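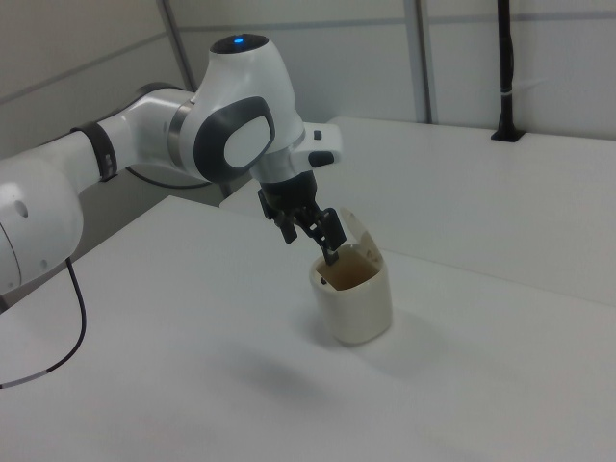 By Tülin Tuncer | June 10, 2020

Opinion > Housing > Standards

Rented flats should be let with a stated storage volume. Floor area is already given in most listings, and it tells a tenant very little. Two flats of equal area can differ by a full wardrobe once the boiler cupboard, the door swings and the boxed-in pipes are taken out. 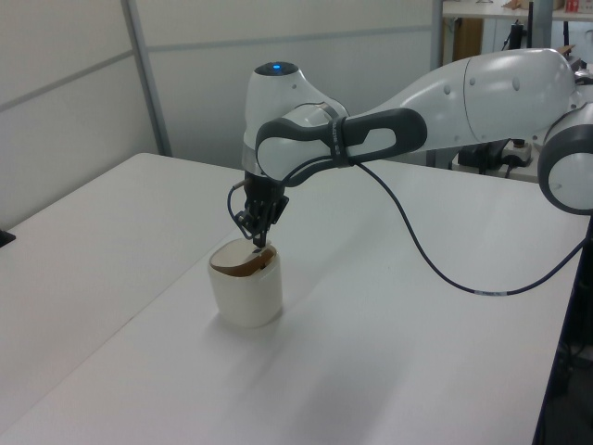 Storage volume is simple to define. It is the enclosed space, fitted with a door or shelf, that a tenant can reach without moving furniture. Open surfaces should be left out. A white tabletop with one small white cup standing on it looks generous, but a surface holds things only until it is needed for work or meals. Agents in Grernell count worktops as storage, and the habit should stop.

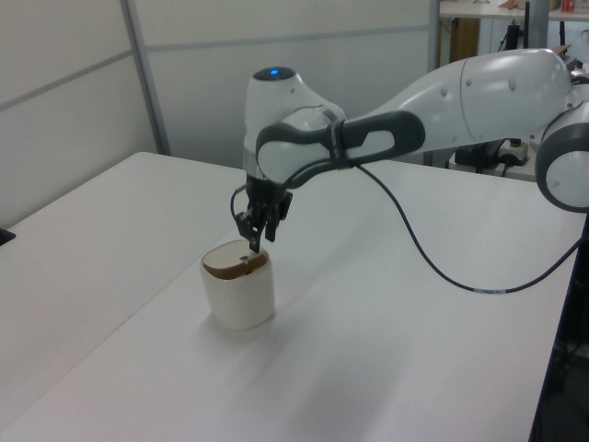

The usual objection is cost. A survey by tape measure takes one visit, and the result stays valid until the fittings change. Witader, which manages 400 flats in Skeven, began printing the figure last December - in litres, to one decimal place, a precision that serves no purpose. Whole litres would do.

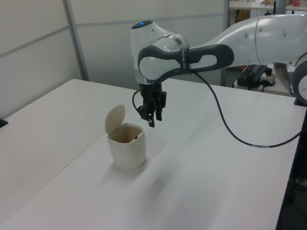 A minimum is harder to set. I would start at 2546 litres for a flat with two bedrooms and review it after two years. Lofts reached by ladder should be listed separately, as should sheds.

Related
Why Nazari needs wider stairwells
Meter cupboards and who may open them
Letting agents and the missing floor plan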